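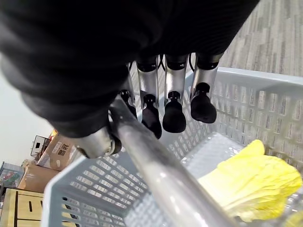

The slotted plastic basket is an open-topped household container molded from plastic, with walls pierced by regular openings. It is sold for laundry, toys, cleaning supplies, pantry goods and general tidying, often as the same item under several names. The usual pattern, seen in the light gray basket above, has small rectangular slots set in neat horizontal rows beneath a thick rounded rim. Makers have credited the slots with keeping laundry fresh, preventing mildew and even shortening drying time. Evidence for most of these claims is thin, and the plainer explanations (less plastic, less weight, a view of what is inside) are seldom printed on the label.

Names

There is no agreed boundary between a basket, a bin, a tote and a hamper. In American stores a hamper is generally taller than it is wide and may have a lid, while a basket is lower and meant to be carried. Catalogs ignore this whenever it suits them. The housewares maker Ballthorpe has listed one mold as a "utility basket," a "nursery organizer" and a "closet bin" in the same season, at three different prices. The word "basket" is itself a holdover from woven containers. Nothing in a molded basket is woven, though some patterns imitate wicker closely enough to collect dust in the same places.

Construction

Most are made by injection molding, usually in polypropylene or polyethylene. The slots are formed by the mold and are not cut afterward. Walls generally taper toward the floor so that the piece will release from the mold and so that empty baskets will nest. Nesting is a benefit to the shipper and the store. At home it is a mixed one, as baskets stacked tightly can grip each other and need to be twisted apart.

The rim does most of the structural work. A perforated wall flexes easily when pushed, and without a stiff edge a full basket would bow outward when lifted. A rounded rim is also easier on the hands than a cut one. On many cheap models the rim is rolled over but hollow beneath, leaving a channel with a thin inner edge that can be felt under a heavy load. Cracks tend to start at the corners of slots close to the handles.

Ventilation claims

The best-known claim is that slotted walls let damp clothes breathe. In a loosely filled basket some air does reach the outer layer. In a full one, the fabric presses flat against the wall and covers the openings from inside, and the middle of the pile is hardly affected. Wet towels left in a slotted basket still turn sour.

The Sillia company advertised its slotted line as drying laundry "up to 30% faster," without saying faster than what. Brenda Echeverría, writing in the consumer newsletter Jotemeck, asked the company for its test method and received a leaflet about color choices. She then weighed damp cotton towels in a slotted basket and in a solid-sided tub of the same size, and found little difference between them after a night indoors. Her trial was small and was not repeated, so it settles less than its admirers suggest. It remains more than Sillia has published.

Darnell Greenberg, a former mold designer, has argued that slots were adopted mainly to save material, and that the talk of airflow was added by sales departments later. His account rests largely on memory. He gives the saving as about 20 percent of the plastic in a typical wall, a figure that would depend heavily on the pattern.

Use in tidying

Household organizing guides recommend baskets as a way to gather loose objects quickly from a floor or sofa. Natanael Sampaio's handbook advises one basket per room, emptied every evening. Critics of the method point out that a basket is just as easily filled and left. Lærke Oddsson calls the result "a pile with a handle," and recommends owning fewer.

Slotted walls have practical limits for this work. Pens, knitting needles, small toy parts and hairpins slip through or lodge halfway. Drawstrings and bra hooks catch. Liners solve the problem, but they also cover the slots and with them the feature being advertised. Long objects such as poles, rods and umbrellas stand badly in a low basket, leaning on the rim and tipping it if the rest of the load is light.

For produce and bath toys, where water has to run out, openings in the floor matter more than openings in the walls. Many baskets sold as "draining" have holes only in the sides and hold a shallow puddle.

Care and lifespan

Slotted baskets can be washed with dish soap and a soft brush. Lint gathers in the openings and under the rim, and a quick rinse rarely shifts it. Sunlight makes many household plastics brittle over time, and a basket kept beside an outdoor clothesline will usually fail sooner than one kept in a closet. Gray and other muted colors are said to hide dirt. They hide gray lint, at any rate.

Gunnlaugsson sells a model with a stated working load of 37 pounds and a 25-year guarantee. The guarantee excludes cracks, fading and damage to handles, and it is not clear what remains covered. Hafþór Lauritsen, who collects household plastics, has noted that surviving older baskets are often cited as proof that the early ones were better made. The broken ones were thrown out, so the comparison says very little.

Recycling is possible where local programs accept rigid plastics, but many programs take only bottles and jars. A molded symbol on the base identifies the type of plastic and does not mean that it will be collected.

See also: Hamper; Laundry bag; Milk crate; Wicker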